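Quote follow-up, or what I do between the proposal and the answer

I sell shelving and back-room fixtures to small shops and drink wholesalers. I have done it for two companies, first Bimwood and now Wurel, and the part of the job I was worst at for years was the stretch after the quote goes out.

My old routine was to send the quote, wait a week, and write "just checking in." Then I would wait another week and write it again. Sometimes I got an order. Mostly I got silence, and I'd carry the deal in my forecast until my manager made me take it out.

In October I went back through my sent mail and read every follow-up I had written on the Arabzadeh account. They had asked for a price on two storage rooms. I sent 5 emails after the quote and none of them contained a single piece of new information. I would not have answered them either.

So I changed a few things.

The first is that I don't send a quote without a date for the next call. If the buyer won't pick a time, I ask what has to happen on their side before they can talk about it. Usually there is an answer. Their landlord has to approve something, or a partner is out of town, or they are waiting on a second price. I write that down in the account notes and it becomes the subject of my next message.

The second is that I put the total in the body of the email. I used to attach a PDF and make people dig for it. A small job for us might be $2,653 and there is no reason to hide that on page four. When the number is a problem I would like to hear about it the same afternoon.

The third came from Segundo Ayala, who trained me at Bimwood and still picks up the phone when I call. He told me to ask for the no. After the second call with no movement, I say that I'm fine closing the file and would like to know if I should. I was nervous about this for a long time. The first time I tried it was on a $4,000 quote for Ivura, and the owner called me back in under an hour to say she still wanted it but needed the delivery split in two. I had never asked her about delivery.

It doesn't always go that way. Plenty of people say yes, close it, and I do. My pipeline is shorter now and my manager asks fewer questions about it.

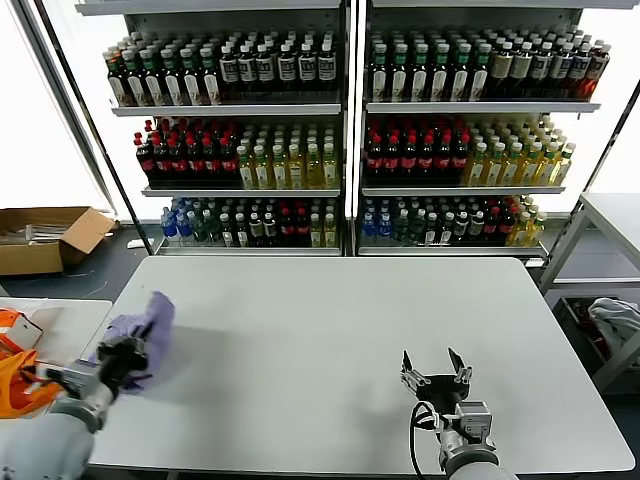 Bottled drinks on metal shelving, behind a white-topped table.

One thing I haven't solved is the buyer who likes to talk. He takes every call, he's friendly, he asks good questions about load ratings and lead times, and he never orders. I have one of these now. I've asked for the no and he laughed and said to keep it open. I moved him to a call every other month and stopped counting him in the forecast — that may be all there is to do.

I also still write follow-ups too late in the day. Anything I send after 4:30 seems to get buried, so I've started leaving them as drafts and sending them in the morning with my coffee.

Next I want to go through lost quotes the same way I went through the sent mail. I have a folder of them going back to my first year at Wurel and I have been putting it off.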